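The Blog Beside the Budget

Personal finance writing was once the preserve of newspaper supplements and bank leaflets. Over the past decade a good part of it has passed to private individuals who publish their own household accounts, introduce their families by first name and report each month on what has been spent. The form has its own conventions by now, and a readership that is loyal to particular writers.

Katalin Nyitrai began her blog, Cellerow, in February of last year, four months before her wedding. She and her fiancé had recently moved to a rented flat in Tarnow and had never kept a joint account. The first entry set out a debt of 679 on a store card and a promise to clear it before the ceremony. It drew 8 comments, most of them from relations.

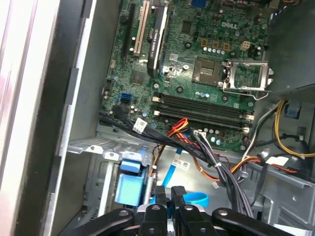 The inside of a desktop computer, with the Dell logo on the motherboard.

The entries that followed were modest in scope. One compared the price of invitations printed at home with those from a stationer. Another recorded a disagreement over whether a honeymoon fund should be kept apart from the general savings – a question that was settled, after three further entries, in favour of separate accounts. Readers were invited to submit their own figures, and up to 200 did so in the weeks before the wedding.

Ms Nyitrai attributes the response to the amount of ordinary detail. "People wish to know what a family spends on cheese," she says. "They do not need me to explain compound interest."
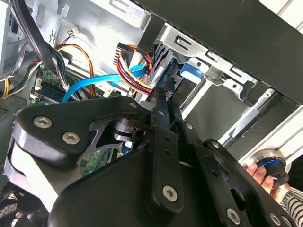 Privacy remains the most difficult matter for writers of this kind. A spouse who is named in every entry has a legitimate interest in what is disclosed, and Ms Nyitrai's husband now reads each piece before publication. Salaries are left out, as are the names of employers. Larger purchases are discussed in advance, and the household computer was the subject of a long exchange last winter. An open desktop case is an unfamiliar sight to many couples, and the decision whether to repair or replace such a machine tends to show who in a marriage prefers to spend and who prefers to wait. The Nyitrai household waited.

Income from the blog has been slight. A single arrangement with Zabala, a maker of paper account books, brought in 221 over the year, and an offer from the budgeting service Ident was declined on the ground that neither partner used it. The store card was paid off nine days before the wedding. Ms Nyitrai intends to continue with one entry a week, and the next will deal with the cost of a second-hand cot.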